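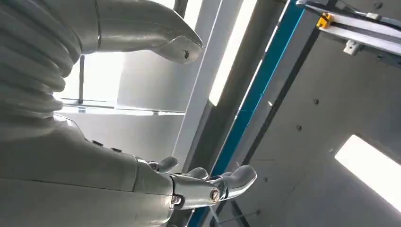

One of the arms at Wernbridge, fingers up, under the lights of its test bay.

I have a pillowcase problem. Mine come out of the dryer in one hot knot, and for most of my adult life I've told myself that some day a machine would deal with them. So when Wernbridge said I could spend three days in October watching their robots try to do chores, I packed a bag (and, yes, some pillowcases) and got on the train.

The building used to belong to a printing company and it still smells a little of ink near the loading dock. You sign in, you get a visitor sticker that won't stick to wool, and then you wait by the coffee machine until somebody remembers you. The test bays are in the back. They're bright, really bright, the kind of bright that makes you notice the lint on your own sweater.

What got me first was the hand. I'd been picturing the claw from the arcade game at the bowling alley, and these have rounded gray fingertips, a bit glossy, with tiny metal pieces at the joints. Behind the hand there's a shiny wrist and then a smooth silver forearm. It looks like it ought to be able to butter toast. It can't butter toast! I asked. The bread tears, the engineers have been through a lot of bread, and they'd like to talk about something else.

They were happy to talk about towels. Towels are the show-off chore right now. You put one in a heap on the table, and the arm picks up a corner, lets it hang, thinks for a while, finds another corner, and lays the thing down flat. Then it folds. The first time I saw a finished one I clapped, all by myself, which was embarrassing. The second towel took longer. On the third the machine got hold of a hem in the middle and decided it was a corner, and went on to make a kind of scarf. It set the scarf on the pile with enormous care.

I kept a tally in the margin of my notebook until I got bored with it, and what I have is a page of check marks with a cluster of question marks after lunch, when the bath mats came out. Bath mats are bad. Anything with a rubber back is bad. Fitted sheets aren't on the schedule, and I didn't have the nerve to bring up my pillowcases until the last afternoon. (Two folded, one dropped on the floor, one returned to me as a ball. I've done worse.)

Dishes are a different story. The system they use for those is called Cesen, and it runs in a separate bay with a drain in the floor. Plates are fine. I watched it load a rack of dinner plates without a single chip, slow and steady, like somebody's very cautious uncle. Mugs are fine if the handles face the right way. Glasses scare it. You can see the fingers close, stop, open a little, close again, and the whole room sort of leans in. Forks are a mess because they nest, and a hand that's just grabbed one fork has usually grabbed two.

A person loads that same rack in the time it takes to complain about it. I don't say that to be mean. The team says it themselves, and they've got a chart on the wall with the human line way up at the top and the robot line climbing toward it in little steps.

Factories are where the money is, of course, and on my second day I rode out to Marngate, a warehouse and packing shop 40 miles up the road that has been trying the arms on real orders. The job there is kitting, which means putting the right small things in the right bag. Screws, a hinge, a folded sheet of instructions. The shop wants 1000 bags a shift. The arm's best shift so far is 800, and that was a day with easy hinges. I thought 800 sounded great until a woman on the next line told me that she does more than that with a cold.

She likes the arm, by the way. She'd rather do the odd-shaped jobs and let it have the hinges. What she doesn't like is being the one who gets called over when it stalls, and it stalls on paper. A single sheet lying flat on a table is a terrible thing to pick up if you have no fingernails. Try it with oven mitts on and you'll see.

There's a competing outfit, Rønning, that has gone the other way and given up on hands. They use suction cups and trays, and they make you tidy your parts before the machine will touch them. It's quick, and for hinges it probably wins. But my kitchen isn't laid out in trays, and neither is yours, I bet. Somebody has to clear the table before the robot can clear the table.

So, can I have one yet? I asked everyone that, including the guy who refills the vending machine, and the answers ran from a flat no to "what would you want it to do?" I said laundry. He said he'd want it to find the other sock.

I came home, emptied the dryer onto the bed, and folded for a while with my own slow hands. Then I quit and shoved the rest in the closet.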